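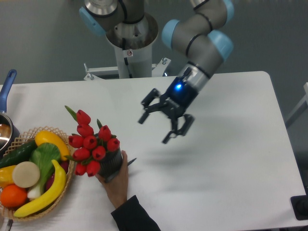 Figure 1. Red tulip bunch in the small black pot (arrangement T).

Grallurness: Artificial Flowers for a Reading Room
Project report, Interior Studies, second year
Noemi Fiore and Tiziana Marras

1. Introduction

The subject of our project is artificial flowers in a public room. We have chosen it after a visit to the Hikwood library in February, when we saw that the reading room has good tables and good lamps but no plants at all. The librarian explained to us that real plants were tried in the past. The windows of the room look to the north and the heating is strong, and the plants died each winter. After the last one, the shelf for plants was used for newspapers.

We asked if we could propose a small arrangement of artificial flowers for the tables and test it with the visitors. The library agreed, with two conditions. The arrangement must not take the space of a reader, and it must be possible to clean it with the things which are already in the cleaning closet. We named the project Grallurness, from a word that Tiziana used as a child for a garden that does not exist.

In this report we explain which flowers we compared, how we prepared them, what the visitors answered and what we would change.

2. What we wanted to know

At the beginning we had only one question: do people in a reading room like artificial flowers? Our teacher told us that this question is too wide, and she was right. We divided it into smaller ones:

Which kind of flower looks acceptable when the reader sits very near to it?
Does a strong color disturb a person who is reading?
How tall can the arrangement be before it comes between two persons at the same table?
How much dust does it collect, and who will remove it?

The last question looks less interesting than the others, but it took the most of our time.

3. The materials

We had a budget of 50 euros for everything. We bought the flowers at Skalus, a shop for home decoration near the station, and the pots in the same place. One pot was broken on the bus and the shop changed it without a receipt.

We prepared four arrangements. In the report they are called by a letter.

Arrangement T is the tulips. It has ten artificial red tulips in a small black pot with ribs on the outside. The blooms are closed and glossy, and they stand close together on short stems. Between them there are a few narrow green leaves. The pot is small enough to be held in one hand, and this was important for us, because the person who cleans the table must lift it many times.

Arrangement L is lavender in a gray metal bucket. It was the cheapest one.

Arrangement R is white roses, open, in a glass. We put small stones in the glass to hide the ends of the stems.

Arrangement G has no flowers, only long grass in a clay pot. We included it for comparison. Noemi was against it and she still thinks that it looks like a broom.

4. Preparation

The first work on the flowers was done in the Ansari room of our school, on a white table. A white table is severe with artificial flowers. Each fault is visible on it: a thread of glue, a leaf that was bent in the box, a line where two parts of a petal were joined. On the brown tables of the library the same faults are much less visible, and we should have remembered this before spending two afternoons on corrections.

When artificial flowers come from the shop, all the heads look in the same direction and the leaves are pressed to the stems. We opened the leaves with the fingers. For the tulips we tried first to spread the blooms apart, so that every flower could be seen alone. The result was poor. The stems became visible, and they are the part that convinces least. We then put the blooms together again in a tight bunch, and we let only some leaves come up between them. One leaf goes out to the side and one goes straight up, and with this the bunch seems less regular. We moved these two leaves more times than we want to admit.

With the roses we had the opposite problem. They looked better when they had air between them, but then the arrangement became wide and it did not respect the first condition of the library. We removed two roses and kept the others.

To hold the stems we used dry foam. It must be cut a little bigger than the inside of the pot and pressed down slowly. If it is cut too small, the flowers turn when somebody takes the pot. We have learned it with the lavender, which turned during the whole test.

5. The test in the library

Each arrangement stayed in the reading room for 5 days, always on the same table, the one near the encyclopedias. Next to the flowers we left a box and a paper form with three questions. At the end we had 176 forms that could be used. We did not count the empty ones, or the ones with only drawings.

The reading room has almost 2,000 visits in a month, so the forms represent a small part of the readers. We think also that a person who has no opinion about flowers does not take a pen to write it. For this reason we do not present percentages. We describe the answers in groups.

The tulips received the most comments, both good and bad. Many readers wrote that the red was "happy" or "warm" in a room where all is brown. A smaller group wrote that the red was too strong at the side of a white page. One reader asked if tulips should be there also in autumn, when no garden has them. We had not thought about the season before this comment, and we find it a serious one. An artificial flower can be on the table in every month, but the readers still know when a tulip is supposed to bloom.

The roses were called elegant, and also sad. Three forms used the word funeral.

The lavender was liked, but many persons put their nose in it and were disappointed. It is a plant that promises a smell. The tulips did not have this problem, because few people expect a strong smell from them.

The grass received few forms, and nearly all were neutral. Some readers did not notice that it was part of a test.

6. Height and position

We asked two classmates to sit face to face and talk over each arrangement. With the grass they moved their heads to the side. With the roses they did this sometimes. The tulips and the lavender stayed below the eyes and gave no difficulty.

About the position, our first drawing had the flowers in the center of the table. In practice the readers pushed them away to open a newspaper, and every evening we found the pot in a different place. The best place was at the short end of the table, beside the lamp. There the readers left it in peace.

7. Dust

After its days in the library we examined each arrangement under a desk lamp and cleaned it with a soft brush and then with a damp cloth.

Closed and glossy blooms are easy to clean. The cloth goes over them and the dust comes off. The difficult part of the tulips is the low one, where the leaves enter the bunch, and there we used the brush. The ribs of the pot also need the brush.

The open roses were much slower, petal by petal. The lavender lost small pieces when it was brushed, and we had then to clean the table too. The grass was quick, but the clay pot left a ring on the wood. The library was not happy about the ring. We removed it with oil.

8. Our proposal

We proposed to Hikwood the arrangement T for the spring, at the short end of two tables, and a second one with the same type of pot for the autumn, in yellow or dark orange. We have not tested the second one. The pot would remain, and only the foam with the flowers would be changed. The flowers not in use can be kept in a closed box with their leaves already opened.

The library has accepted the first part and will decide later about the autumn.

9. What we would do differently

We would test the flowers on the real table from the first day. We would also put the form in a place where it does not look like a form for lost objects, a confusion that gave us two descriptions of an umbrella.

The comparison was not completely fair, because the color and the kind of flower changed together. To know if the red was the problem for some readers, we should have tested the same tulips in white. Skalus had them, but the budget was finished.

Noemi wrote sections 3, 4 and 7. Tiziana wrote sections 5 and 6 and prepared the forms. The other sections we wrote together.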